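Brika Hall in Clolberg to reopen after floor and drainage works

4 Aug 2023

Clolberg Town Council has confirmed that Brika Hall will reopen to the public later this month, following the completion of works to the ground floor, the drains and the heating. The building has been closed since January, when water entered from the yard on the Nellik side and damaged the old floor beyond repair.

The council approved the works at its spring meeting. The contract was awarded to Lie, which also carried out the roof repairs at the swimming baths. The final inspection took place last week and the building has been passed for public use, with the exception of the rear store, where a fire door is still to be fitted.

A total of 1,376 square metres of flooring has been renewed. The boards and the layers beneath them were taken up in February and the ground below was left to dry under heaters for several weeks. The new floor is smooth and light grey in colour, and runs at one level through all the public rooms. The two steps between the lobby and the main room, which had been the subject of complaints from wheelchair users and from parents with prams, have been removed.

Outside, the drain along Nellik Lane has been replaced with a wider pipe, and the yard has been relaid so that it slopes away from the building. The council's works department will check the drain after heavy rain during the first winter and report its findings to members in the new year.

Users of the hall are asked to note several changes. Outdoor shoes may be worn in the lobby and the main room, but studded boots and shoes with metal parts are not permitted anywhere inside. Tables and chairs must be lifted when they are moved. Tape may be used to mark out courts and stalls, provided that it is of the type kept at the front desk and is taken up at the end of the booking. Groups which bring their own heavy equipment should speak to the bookings office in advance.

The main room will again be licensed for 440 people seated. The number permitted for standing events is under review and will be published separately - until then, no bookings for standing events will be accepted.

Groups which held a regular booking before the closure will be offered their former times first. Letters have been sent to all of them, and replies should reach the bookings office before the reopening. Times which are not taken up will be released to other groups in the order in which requests were received. Hire charges will remain at their present level until the end of the financial year.

The hall serves about 3,000 residents in the eastern part of the town. During the closure the blood donor sessions, the lunch club and the evening language classes were moved to the school on Church Road, and the council wishes to record its thanks to the school's staff. The lunch club will remain there until the kitchen at Brika Hall has been supplied with a new cooker, which is on order.

Some smaller items are outstanding. The outer doors are to be repainted, the noticeboard in the lobby has yet to be put back, and the bicycle stands will return once the yard has been marked out. This work will be carried out in the mornings and is not expected to affect bookings.

An open afternoon will be held before regular bookings begin. Residents may visit the public rooms and put questions to the works department. No ticket is required. 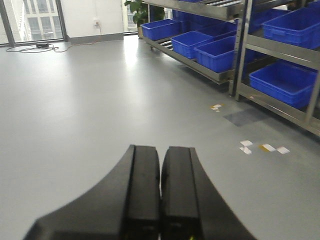 Bookings and enquiries

Requests for new bookings should be made in writing to the bookings office at Clolberg Town Hall. Forms are available from the front desk and from the library. Questions about the drainage works in Nellik Lane should be addressed to the works department.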